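机器人的手：为什么抓一只毛绒玩具这么难

你每天早上拿牙刷、扣扣子、翻书包，手指头自己就知道该用多大力气。机器人没有这个本事。它的"手"要人来设计，力气要人来设定，连"碰到了没有"都要靠零件告诉它。

机器人的手有一个专门的名字，叫夹爪。夹爪装在机械臂的最前面。有的夹爪只有两根手指，像夹子一样开合；有的有三根、五根，看上去更像人的手；还有的根本没有手指，用吸盘把东西吸起来。

哪一种最好？这个问题没有一个固定的答案，要看抓什么。所以工程师要做比较试验：让不同的夹爪去抓同样的东西，把结果一次一次记下来。

先认识三种夹爪

第一种叫Bemer，是硬手指。两根手指是直的，表面贴了一层薄薄的橡胶。它合拢得很快，位置也很准。抓积木、铅笔盒、药瓶，它都很在行。

第二种叫Gretus，是软手指。手指里面是空心的格子，碰到东西会弯，能贴着东西的形状包上去。它抓西红柿不容易抓破，可是抓重的东西时手指会往外张开。

第三种叫Kusuma，是吸盘。它适合抓平的、光滑的东西，比如盒子和塑料板。盖子朝上的饭盒，它一下就能吸住。遇到有毛、有孔的东西，空气会从缝里漏进去，就吸不牢了。

控制它们的是一台叫Sinow的控制器。你可以把控制器想成机械臂的小脑：电脑说"往左一点"，控制器就算出每个电机该转多少，再把命令发出去。三种夹爪都用同一台控制器，这样比较才公平。要是夹爪换了，控制器也换了，最后结果变好了，就分不清是谁的功劳。

怎样才算公平

做比较试验，最重要的规矩是：一次只改一样东西。

你在科学课上也许种过豆子。想知道阳光对豆子有没有影响，就要用一样的土、一样的水、一样的花盆，只让光照不同。试夹爪也是这个道理。桌面不变，灯光不变，玩具不变，开始的位置也不变，只换夹爪。

负责这组试验的工程师叫Märta Fagerlund。她给每种夹爪安排了200次抓取，一共用16件东西，有硬的，有软的，有光滑的，也有毛茸茸的。每次抓取只记三件事：有没有抓起来，有没有在半路掉下来，放下的时候有没有放对地方。

她的记录表很简单，一行就是一次。成功写1，失败写0。失败的时候，后面还要写几个字，比如"滑了"或者"抓空了"。这几个字比前面的数字更有用，因为它们能告诉你下次该改哪里。

毛绒玩具难在哪里

很多小朋友觉得，毛绒玩具又轻又软，应该最好抓。对人来说确实是这样。对机器人来说，它比一块木头积木麻烦得多。

第一个麻烦是看不清边。积木的边是直的，摄像头很容易找到。长毛玩具的边上全是一撮一撮的毛，哪里是毛，哪里是身体，从照片上很难分出来。如果夹爪只夹到了毛，一抬起来，玩具就可能滑下去。

第二个麻烦是会变形。手指一压，玩具就凹进去一块，形状和刚才不一样了。电脑原来算好的位置，这时候就有了偏差。

第三个麻烦是衣服。有的玩具穿着衣服，衣服和身体之间还有空隙。

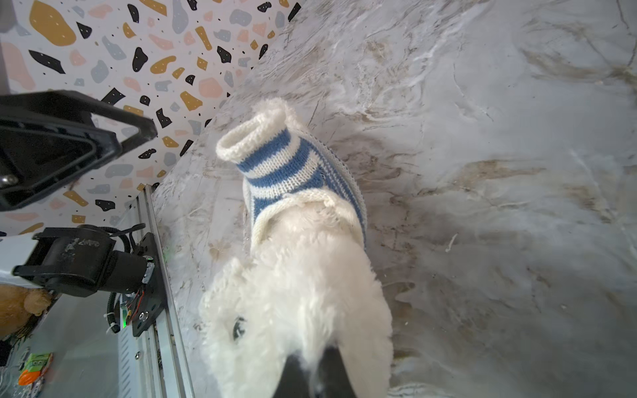

夹住衣服和夹住身体，结果会不一样。毛衣有弹性，夹着毛衣往上提，毛衣先被拉长，身体过一会儿才跟着起来。如果毛衣比较松，玩具还会在里面转动。所以记录的时候，除了写成功还是失败，还要写清楚手指碰的是哪个部分：头、背，还是衣服。

碰头的时候也要小心。毛绒玩具的眼睛常常是硬的，旁边的布却是软的。一根手指压在硬的地方，另一根压在软的地方，两边受力就不均匀，玩具容易歪。

摄像头放在哪里

机械臂要看东西，摄像头可以放在两个地方。

一个地方是高处，比如架子上。它能看到整张桌子，知道东西大概在哪边。缺点是机械臂伸过来的时候，会把东西挡住。

另一个地方是机械臂的手腕，紧挨着夹爪。手腕动到哪里，摄像头就跟到哪里，越靠近东西，看得越细，连毛衣的针脚都能看清楚。缺点是它看到的范围小，而且画面总在动，有时候东西在画面里是歪的，甚至是倒着的。电脑必须知道手腕现在转了多少度，才能把画面"摆正"。

你可以自己体会一下。把一张硬纸卷成纸筒，闭上一只眼睛，用另一只眼睛从纸筒里看桌上的橡皮，再伸手去拿。然后放下纸筒，再拿一次。前一次看到的范围就像手腕上的摄像头，后一次就像高处的摄像头。

很多试验台两种都装。先用高处的摄像头找到东西，再用手腕上的摄像头对准。

力气多大才合适

夹得太轻，东西会掉；夹得太重，东西会被压扁。控制器可以设定夹爪合拢的力气，从0一直到100。这个数字不是斤，也不是公斤，它只是一个刻度，就像音量一样，0是最小，100是最大。

工程师会从小的数字开始试。先设得很低，看玩具能不能离开桌面。不能，就加一点，再试。找到刚好能抓起来的那个数字以后，再往上加一点点，留出余地。抓积木和抓玩具狗用的数字不一样，抓鸡蛋又是另一个数字。

为什么不一开始就用最大的力气？夹爪和电机都会累。电机一直用很大的力气，会发热，时间长了容易坏。手指表面的橡胶也会磨掉。Bemer的橡胶片每抓4000次就要换一次新的，不换的话，手指会越来越滑，试验的结果也就不准了。

失败了怎么办

抓东西失败是很平常的事，尤其是刚开始的时候。玩具掉了，就把它放回开始的位置，重新来一次。掉下来的那一次也要写进表里，不能擦掉。有的人只喜欢记成功的，这样一来，每种夹爪看上去都很厉害，谁也不知道该选哪一种。

Märta Fagerlund有一个习惯：同一件东西连续失败三次，就先停下来，看看手指上有没有粘毛。毛绒玩具会掉毛，细毛粘在橡胶上，手指就变滑了。用湿布擦一擦，等它干了，再继续。

在家里试一试

你不需要机器人，也能做一个小小的夹爪比较。

准备一双筷子、一个晾衣夹和一把汤勺，再找几样小东西，比如一块橡皮、一团棉花、一颗花生和一只小毛绒玩具。对花生过敏的小朋友，可以换成一颗纽扣。

在桌上放两个碗，把东西从左边的碗搬到右边的碗。每种工具、每样东西都试十次。在纸上画一张表，成功写1，失败写0，失败的原因写在后面。记住，两个碗的位置不要动，试的时候也不要换手。

试完以后，把每一行的1加起来，看看哪种工具搬棉花最好，哪种工具搬橡皮最好。可以请爸爸妈妈也做一遍，再比一比两张表有什么不同。

小词典

夹爪：机器人用来抓东西的部分。

控制器：把电脑的命令变成电机动作的机器。

电机：通上电就会转动的零件，机械臂的关节靠它来动。

吸盘：利用空气的压力吸住东西的工具。

变形：东西受力以后，形状发生改变。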